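봉지 뒷면을 읽는 시간

저녁 9시가 넘으면 동네 가게의 간식 진열대 앞에서 서성이는 사람이 늘어난다. 대개는 앞면만 보고 고른다. 그런데 같은 가격, 비슷한 크기의 과자라도 뒷면을 보면 내용이 꽤 다르다.

Leonor Coelho는 식품 포장 문구를 다듬는 일을 오래 했다. 작은 제과업체 Brabec에서 시작해 지금은 포장 디자인 사무소 Peltden에 있다. 그는 소비자가 뒷면을 읽지 않는 첫째 이유로 글자 크기를 꼽는다. "앞면에는 이름 하나가 들어가는데 뒷면에는 문장 수십 개가 들어갑니다. 면적은 같아요."

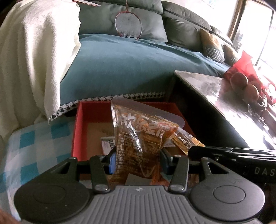 원재료명은 많이 들어간 순서대로 적는 것이 원칙이다. 설탕이 맨 앞에 있으면 그 제품에는 설탕이 가장 많이 쓰였다는 뜻이다. 다만 당류가 물엿, 포도당, 과당처럼 여러 이름으로 나뉘어 있으면 각각은 뒤로 밀린다. 이럴 때는 영양성분표의 당류 수치를 같이 봐야 한다.

영양성분표에서 흔히 놓치는 것은 기준량이다. 열량이 100g 기준인지, 한 봉지 기준인지, 한 조각 기준인지에 따라 숫자가 달라진다. 총 내용량이 50g인 과자에 100g당 수치가 적혀 있다면 절반으로 계산하면 된다. Coelho는 장을 볼 때 이 줄부터 찾는다고 했다.

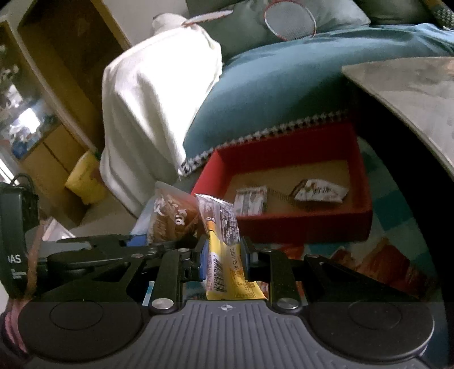
원재료명과 바코드, 날짜가 한 면에 인쇄된 간식 포장.

날짜도 종류가 있다. 제조일자는 만든 날이고, 소비기한은 표시된 방법대로 보관했을 때 먹어도 안전한 기한이다. 냉장 제품을 실온에 오래 두었다면 기한이 남아 있어도 안심할 수 없다. 여러 개를 사서 쟁여 두는 집이라면 날짜가 보이게 세워 두는 편이 찾기 쉽다.

알레르기 표시는 원재료명 근처에 바탕색을 달리해 따로 적는다. 우유, 달걀, 밀, 땅콩, 대두 등이 여기에 들어간다. 같은 시설에서 다른 알레르기 유발 재료를 쓴다는 문구도 그 주변에 붙는다. 늘 사던 제품도 재료가 바뀔 수 있으니, 가족 중에 알레르기가 있다면 살 때마다 다시 확인한다.

Peltden은 11월부터 뒷면 글자 배치를 바꾼 시안을 만들고 있다. 기준량을 표의 맨 윗줄에 굵게 넣고 보관 방법을 날짜 바로 옆으로 옮긴 것이다. 어느 업체가 쓸지는 정해지지 않았다.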